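Sorting a toy kitchen set into one basket

Published by Sumaiya Navaratnam, 20 Jun 2024

Toy food gets lost because it has no fixed place. The method below uses one open basket and one board, and suits a low table or a worktop.

1. Clear the table and lay the cutting board flat. A dark surface helps, as pale items show up against it.
2. Put all the vegetables on or beside the board. Keep the pepper, aubergine and corn within reach. Stand appliances and cups at the edge. 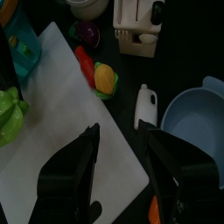
3. Check each piece for splits and old food. Wipe with a damp cloth and leave for 30 minutes. Do not soak pieces with seams.
4. Choose a basket with slotted sides. Slots let air through and show what is inside. The rim should be thick enough to grip.
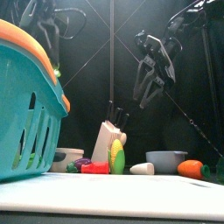
5. Load long pieces first, along the side walls. Round pieces go in the gaps. Stop at the rim; a heaped basket will not stack.
6. Keep total weight under 1000 g if a small child will carry it.

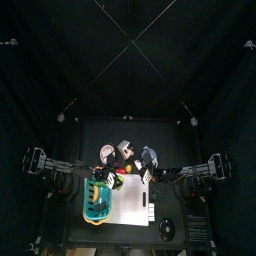

7. Store the board upright behind the basket, and the appliances on the shelf above. Batteries come out if the set will be stored beyond July.

Repeat step 3 monthly. For sets of more than 34 pieces, use a second basket of the same size.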